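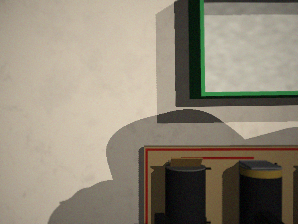

Charcoal border, beige surface

Boltano Music Boards > Live and Touring > Nouri at the Milton

woteo_fan
Went to see Nouri at the Milton last night and wondered what others made of it. I've followed them since the first EP and this was the first time I'd caught them with the full band. Two sets with a break between. Sound was good from where I stood, left of the desk. My only grumble is that the harmonies got lost once the drummer came in.

pedalsteel
Same night, right at the front, and I had the opposite problem. All vocals and hardly any guitar. That room has always been like that near the stage. The drummer was the best thing about it for me. The slow songs needed something underneath them.

marrowbone
Disagree on the drums. Those songs were written for two voices and one guitar and that's how they work. I saw them as a duo in December and you could hear every word.

pedalsteel
You could hear every word because there were nine people in the room.

marrowbone
Fair. Still a better gig.
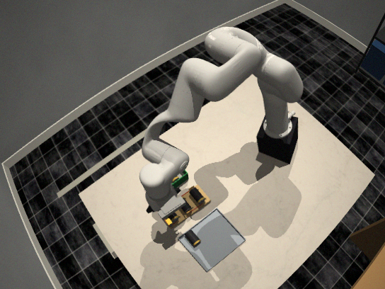
Rostam Rashti
Forum moderator, Live and Touring

Moved this over from New Releases as it's about the show. Please keep ticket resale posts in the other thread. I've taken down three already.

For what it's worth I was there too and thought the second set was much stronger. The first ran long and the tuning breaks didn't help.

tilly_b
Does anyone know the song they opened the second set with? Slow one, something about a ferry. It isn't on Woteo or the EP.

woteo_fan
It's new. She said it didn't have a title yet. They played it straight after the break and then went into the title track from Woteo.

tilly_b
Thanks. Hope they record it as it was, with no drums.

pedalsteel
It did have drums. Brushes, from the second verse on.

tilly_b
Did it? I was near the bar, so maybe that's why I missed them.

marrowbone
That's how I like my drums.

harbour_lights
Going to the next date and I've a long drive back. What time did they finish? And is the support worth getting there for?

Rostam Rashti
Off stage at 10.40. Support was one man with a squeezebox and he was very good. Doors were at 7.30 and he was on by 8.

harbour_lights
Cheers. Will get there for doors then.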